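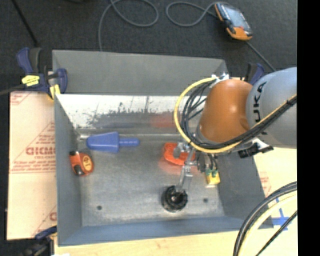 # Cleaning up a scuffed metal parts bin

A gray metal bin that gets used every day will end up scratched on the inside. Parts slide down the walls, hard edges drag across the floor, and after a while there are smears that don't come off with a dry rag. Most of this is harmless. The steps below are for a bin that still holds its shape and only needs a good cleaning, some touch-up on the bare spots, and a better way of sorting what goes back in it.

Set aside an afternoon. The work is short but the drying isn't.

## What you need

- Two buckets
- Dish soap
- A nylon scrub pad (no steel wool)
- Old cotton rags, at least 7
- Mineral spirits
- A plastic putty knife
- 400-grit wet/dry sandpaper
- Painter's tape
- Gray metal touch-up paint, small can
- Nitrile gloves

I use the Sendness gray because the shop had it. Any enamel made for bare metal will do.

## 1. Empty the bin

Take everything out and put it on a towel or a tray with a rim. Small cylindrical parts roll, so stand them on end or lay them in a box lid. Bright plastic pieces are easy to find again. Black ones are not, especially if you work over dark carpet like I do, so put those straight into a container with a lid.

Check the corners with your fingers. Washers and bits of broken plastic collect where the walls meet the floor.

## 2. Look at the holes

Some bins have small round holes in the floor. Find out where they lead before you pour any water in. If they go all the way through, tape them from underneath and put the bin on an old towel. If something is bolted below, skip the buckets and use damp rags for the whole job.

Don't plug the holes for good. They are handy when you rinse.

## 3. Wash it

Fill one bucket with warm soapy water and the other with clean water. Start at the top of the walls and work down. Use the nylon pad flat and rub along the length of the wall, in one direction. Going in circles leaves swirl marks that show up on smooth metal once it dries.

Rinse with a clean rag and change the water when it turns gray. Two rounds is usually enough.

## 4. Deal with the smears

Wide gray smears are often rubbed-off metal or old rubber, and soap won't move them. Open a window, put on the gloves and wet a rag with mineral spirits. Hold it against the smear for a minute, then wipe.

What is left after that is probably a scratch and will not wipe off. Run a fingernail across it. If the nail catches, leave it alone or go on to step 5.

Wash the area again with soap afterward. Paint won't stick over the spirits.

## 5. Flaked patches

Slide the plastic putty knife under any loose flakes and lift them. Stop when the edge holds firm. Sand the border of each patch lightly with the 400-grit until you can't feel a step, then wipe off the dust with a damp rag and let it dry.

Tape around the patch and brush on a thin coat. Wait until it is dry to the touch and add a second one. Pull the tape while the second coat is still a little soft.

I only paint the walls. Paint on the floor of a bin gets chewed up within weeks and the chips end up mixed in with the parts. Bare scuffed metal is fine there as long as it stays dry.

## 6. Let it dry

Leave the bin open overnight. If you finish on a Friday, give it the weekend. Follow the time on the can if it says longer, and keep the first load light.

## 7. Put things back

The floor lasts longer if you are a bit choosy about what goes in.

- Set parts down, don't drop them. Most of the deep scratches come from corners hitting the wall on the way in.
- Keep heavy metal pieces away from soft plastic ones. The plastic picks up gray marks that are hard to get off.
- Leave some bare floor showing. It's easier to pick up a part when there is room for your fingers – or whatever you pick with – on both sides of it.
- Stand hollow parts with the open end up so you can see if anything has fallen inside.
- Keep small parts off the holes.

If the bin holds more than one kind of part, a loose divider helps. A strip of stiff plastic cut to the width of the floor works and can be lifted out when you clean.

## Upkeep

Wipe the floor with a dry rag when you empty the bin. Do the full wash when the rag starts coming away black. Mine got its last one in June and the walls have picked up a few new marks, mostly low down, where I expected them. I'll redo the paint when there are enough of them to be worth opening the can.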